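Reltmont Kitchen Words
README for the February release

Welcome! Reltmont is a word list and recipe-note collection for anyone who likes how home cooks write. It holds 735 short notes from handwritten recipe cards, typed up by hand and tagged with the words people use for amounts, heat and doneness. If you've ever wondered how many ways there are to say "until it looks right," you're going to have a great time in here.

The project began when Humaira Afridi typed up her family's cards and found 16 spellings of "cardamom" (our favorite is still "cardimum"). Khurram Jadoon wrote the tagging guide, and Gerardo Morelli checked every Italian card against the original.

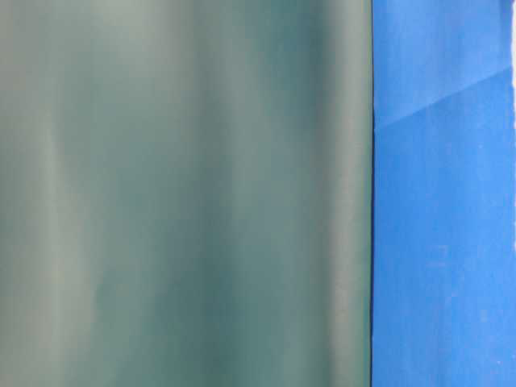 Soft gray-green, light and shadow.

What's in the folder

notes.csv — one row per note, with the text exactly as written
terms.csv — the 200 terms we tag, each with a plain definition
guide.txt — how we tag, with the hard cases at the end
changes.txt — what moved since the last release

Text is UTF-8. Line breaks on the cards are kept as a slash with a space on each side. Please don't fix the spelling! The odd spellings are half the fun, and the clean form is already in the column called plain.

How we tag

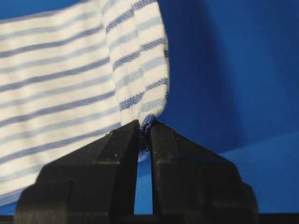

Amount words get the tag AMT, even when no number is anywhere near them. "A good handful" is AMT, and so is "enough to cover." Things that aren't food get the tag TOOL, and we love this group because it's so full of everyday stuff. A cloth with blue stripes on off-white, like the one hanging here, would be TOOL if a card said "cover with the striped cloth," and "striped" stays inside the tag. Colors and patterns turn up more than you'd expect, and they often point to one particular bowl or cloth in one particular kitchen.

Heat words get HEAT. We went back and forth on "lively," as in "a lively simmer," and Fedir Demchenko won that one: it's HEAT, and the whole phrase goes in.

Doneness words get DONE. These run long. The record holder is a note on flatbread that spends three lines on the smell alone

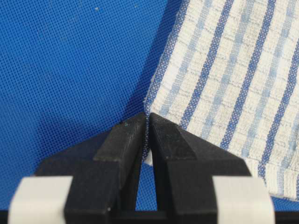

and we kept every word of it under a single tag. Splitting it up made the note harder to search and a lot less nice to read. If your own tool needs shorter spans, the column called core gives the main word or two.

Known gaps

Baking is heavy, soups are thin, and we have almost nothing on pickles. Dates are missing from most cards. Two taggers disagreed on "rest" so often that it has its own flag, rest_check, and you may want to filter on it.

Using and adding

Use the notes for anything you like, and credit Reltmont Kitchen Words. New cards are very welcome — send typed text in the same layout as notes.csv, and leave out last names and street addresses. Faisal Bajwa looks after additions and is hoping to reach 3,000 notes. Pickle people, please write in!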